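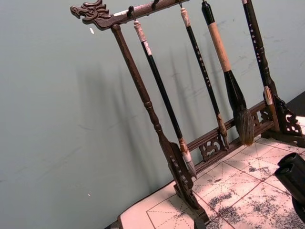 용머리 붓걸이. 붓은 네 자루 걸어 둠

우리 동네 Skundville 고등학교가 수영장을 새로 짓는다는 얘기, 드디어 설계안이 나왔길래 어젯밤에 다 읽어봤어요. 타래로 좀 풀어볼게요. 길어질 것 같음 ㅋㅋ

일단 규모. 8레인에 다이빙풀 따로, 관람석은 학교 체육관보다 넓게 잡혀 있더라고요. 설계는 Baysal이 맡았고요. 예전에 시립도서관 별관 했던 데 맞아요. 저 그 별관 계단 엄청 좋아합니다(무릎은 안 좋아함).

총사업비는 114억. 이 중에 수영장 건물만 51억이고, 나머지는 낡은 기숙사 보수, 급식실 환기, 운동장 배수 같은 게 한 묶음으로 들어가 있어요. 그래서 기사 제목에 "114억 수영장"이라고 쓴 데는 좀 너무했다 싶고... 표 한 장만 넘겨봐도 나오는 건데!

그렇다고 51억이 적은 돈이냐 하면 그건 또 아니죠. 저도 세금 내는 사람이라 처음엔 헉 했어요. 근데 지금 수영부 애들이 어디서 훈련하는지 아세요? 버스 타고 34분 걸리는 Stiltov 시민수영장이요. 그것도 일반 이용객 빠진 새벽에 레인 2개 빌려서요.

우리 조카가 거기 다녔거든요. 겨울에 머리 덜 말린 채로 1교시 들어가던 거 생각하면 아직도 짠함. 언니가 차에 드라이기를 싣고 다녔어요 진짜로.

어제 설명회도 갔다 왔어요. 저녁 7시 시작인데 주차장이 벌써 꽉 차서 두 블록 뒤에 대고 걸어감. 수영부 코치 Barış Akyol 선생님이 발표했는데 슬라이드 넘기는 리모컨이 말을 안 들어서 본인이 노트북까지 왔다 갔다 하면서 하셨어요. 그래도 설명은 귀에 쏙쏙 들어왔습니다.

제일 많이 나온 질문은 역시 운영비. 짓는 건 채권으로 한다 치고, 물 데우고 소독하고 안전요원 쓰는 돈은 매년 어디서 나오냐는 거죠. 답은 "주말에 주민한테 개방해서 이용료를 받겠다"였는데, 얼마를 받을지는 아직 안 정해졌대요. 여기서 객석이 좀 웅성웅성.

난방 설비는 Multitz 제품으로 검토 중이라는데 이건 제가 잘 몰라서 패스. 아시는 분 멘션 좀요 🙏

육상부 학부모 한 분이 일어나서 트랙도 십 년 넘게 그대로인데 왜 수영장이 먼저냐고 하셨는데, 저는 이 말도 일리 있다고 봐요. 비 오면 3번 레인 쪽에 물 고이는 거 산책하는 사람들은 다 알거든요. 운동장 배수 공사가 묶음에 있긴 한데 트랙 포장 교체는 빠져 있어요. 이건 꼭 넣어줬으면.

그리고 디자인 얘기! 남쪽 벽이 거의 통유리라 밖에서 수면이 보이는 구조래요. 예쁘긴 한데 애들 훈련하는 게 길에서 다 보이면 좀 그렇지 않나... 이 질문 하려고 손 들었는데 시간 없다고 잘렸습니다. 의견서에 써서 내려고요.

의견서는 11월 말까지 받는대요. 학교 행정실에 종이로 내도 되고 홈페이지에 올려도 됨. 채권 표결은 그다음이고요.

저는 지금 찬성 쪽으로 마음이 기울긴 했는데, 이용료표 나오는 거 보고 정할래요. 어르신 할인 있으면 우리 엄마 아쿠아로빅 바로 등록합니다.

아 그리고 설명회에서 나눠준 귤 맛있었어요. 어디 건지 물어볼걸.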